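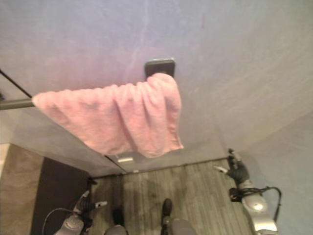 Cundska
Housekeeping systems lead, Grirari Hotels
8 Jan 2023

Towels are the slow part of a bathroom turn. Pushed up against its bracket, a towel has no fixed shape, and a humanoid must find an edge before it can pull. Our attendants do this without looking.

Since May the robots at our Pundov site have taken towels and floors in 37 rooms. Attendants keep beds, checks and faults. Lifting has gone down. Interruptions have gone up: each stalled robot calls a person off another room, and the rota still books that time as zero.

I support the rollout. I do not support the rota. Fault calls are skilled work and should be timed, graded and paid as such before we add another 4 machines.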